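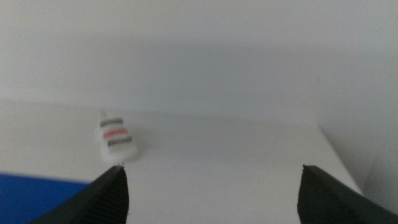 Fig. 1. Two dark gray stripes and a red one on a white object.

# Working with White, Session 4: Whites, Grays and the Light on Them

Indden Evening School, Interior Color for Beginners

Please read these notes before you open your fan deck at home. They cover what we did in class and also the part on undertones, where we had to hurry.

## 1. What we mean by "white"

In a paint shop the word white covers a very large family. The Skilport deck that we use in this course has 33 whites, and when you see each of them alone, nearly all look simply white. Put two of them side by side and the difference comes at once. One becomes yellowish, the other becomes blue or a bit green.

From this comes the first rule of the course: never judge a white alone. Always hold it next to something else, and write down what that something was. A note like "warm white, looked good" is of no use to you in two weeks. A note like "warm next to the window frame, slightly pink next to the floor" can still be used.

## 2. Lightness, hue and strength

We describe each color with three words.

**Lightness** says how near the color is to white or to black. Paint makers print a light reflectance value (LRV) on the back of the card. A high number means that the paint gives back much of the light.

**Hue** is the family: red, yellow, green and so on. A white also has a hue, only very little of it.

**Strength** says how much of the hue there is. A strong red and a pale pink can belong to the same hue.

Beginners mix up lightness and strength very often. In Fig. 1 the red stripe is the strongest color, and your eye goes there first. The gray stripes are dark, so they also stand out well from the white, but in another way. Their contrast comes from lightness. In a room it works the same: a dark gray door and a red door will both be noticed against a white wall, and they will feel very different to live with.

One more thing about stripes and borders. A thin band of white between two dark colors looks brighter than a wide field of the same white. If you paint a white line between two dark panels, you may choose a white that is a little softer than you would take for the whole wall.

## 3. Undertones

The undertone is the small amount of hue inside a white or a gray. To find it:

1. Lay the card on a sheet of plain printer paper.
2. Look away for a few seconds, then look back quickly.
3. Say the first color that comes to your mind, even when it sounds silly.
4. Repeat with the card beside the darkest color on the same strip of the deck.

Step 4 helps very much. The darkest color on the strip usually shows openly what the palest one is hiding. If the bottom of the strip is olive, expect green in your white.

Of the nine cards that we tested in class, the one called Husik gave us the most trouble. Half of the group said gray and half said violet. Both answers are acceptable. It is a violet gray, and under the lamps of our classroom the violet is weak. Take it to a north window and look again.

## 4. White beside white

Many clients ask for "everything white". It is possible, but then you lose contrast of hue, and you must get your shapes from shadow and from surface. 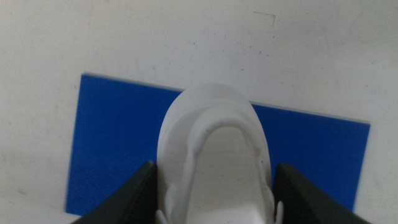
Fig. 2. An all-white sneaker from above. The folds are visible through faint shadows.

When you draw a white thing with pencil, you learn quickly that you hardly draw the thing. You draw soft grays where it bends, and leave the rest of the paper alone. For a room you plan in the same manner. Ask where the shadows will be: under the window sill, in the corner, along the molding. If there are no such places, the room will look flat, and a more expensive white will not repair it.

The finish matters here as well.

| Finish | What it does to a white wall | Where we use it |
|---|---|---|
| Flat | Softens shadows, hides small faults | Ceilings, old plaster |
| Eggshell | A little glow, can be wiped | Living rooms, halls |
| Satin | Clear highlights, shows bumps | Kitchens, doors |
| Gloss | Sharp reflections | Trim, railings |

You can use the same white in two finishes, for example eggshell on the wall and satin on the trim. Most people will believe that you have chosen two colors. It is the cheapest way I know to give order to a white room.

## 5. The light in the room

A white wall takes color from everything near it. A lawn outside the window sends green onto the ceiling. A wooden floor sends orange onto the lower part of the wall. Lamps do it too, and a cheap lamp can turn a good neutral white into something greenish.

Even light has its own effect. When a pale wall meets a pale surface and the light comes evenly, the line between them becomes soft and the two run together. Some designers want exactly this, because the room feels larger. In a hallway with steps I would avoid it — people need to see where one surface ends.

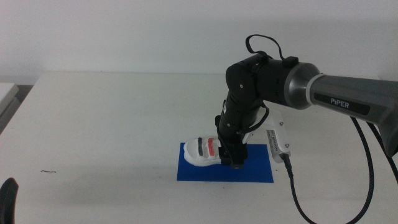
One student wrote to me after class that she had painted her hall with the same white as on her sample card, and on the wall it came out much colder. She wanted to know if the shop had mixed it wrongly. It can happen, she was told there, but they found no mistake in the can.

I think the shop was probably right. A card is small and you look at it in your hand, under the light where you stand. A wall is large, and it reflects its own color back from the wall opposite. In a narrow hall this happens many times over, and each time the undertone grows. Paint a test board at least 14 inches wide, and move it from wall to wall during the day. Do not paint the test directly on the old color, or leave a wide white margin if you must.

## 6. Homework

To be handed in by 29th January, by email. Handwritten pages are welcome if I can read them.

- Choose one room and name its main white as well as you can, with the undertone.
- Look at the same spot in the morning, at midday and in the evening with lamps on. Write two sentences each time.
- Find one place where white meets white and make a small pencil sketch of it. Only shadows, no outlines.
- Pick a trim color from the Skilport deck and explain your choice in one paragraph.

If you have no deck at home, there are two in the reading room of the Yakubu building, in the drawer under the window. Please put them back closed, the cards fade when they lie open in the sun.

Next session: grays with more strength, and how to order paint for a room with more than 32 square meters of wall. Bring a ruler and your test board, also if it is not completely dry.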